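Grastdale Sewing Room: your questions answered
26 Apr 2019
By Calum Semple

I get the same handful of emails every week, so I've popped my answers in one spot. Grab a cuppa!

Do I need my own machine?
Nope. We've got loaners, but if yours is living in a cupboard, bring it along and we'll get reacquainted with it together (bring the foot pedal too, please, I've lost count of the forgotten pedals).

I've never sewn a thing. Is that OK?
More than OK! Most of my February lot couldn't thread a needle, and they all went home with a cushion cover. Mine was wonkier than theirs, to be fair.

What does it cost?
It's $42 a session, thread included. Fabric is up to you. I usually send people to Fourie on the main street, where the remnant bin is dangerously good.

How much space do I need for cutting out at home?
A cleared kitchen table does nicely. I cut on the floor for years and my knees have never forgiven me.

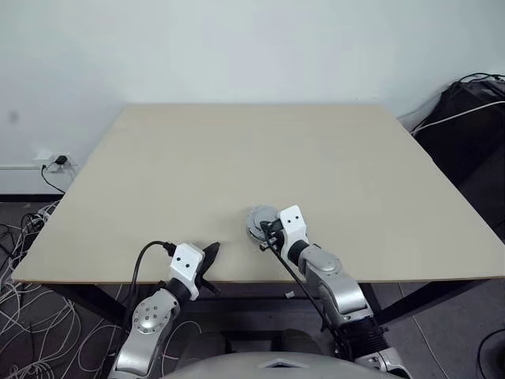
A pale, smooth tabletop, good and flat.

If your table is a dark colour, lay an old sheet over it so you can see your chalk lines. And keep the cat out, or you'll be cutting around her.

Can I bring my daughter?
Kids over ten are welcome with a grown-up. Each class runs 2 hours, so pack snacks.

Comments (3)

Leta: Do you do zips? I've been avoiding them since high school.

Calum Semple: We do! Invisible ones as well, once you've got your nerve up.

Marg: Loved the cushion class, my colour choices less so.

Related
Choosing your first scissors
How to wash fabric before you cut
Hemming jeans without tears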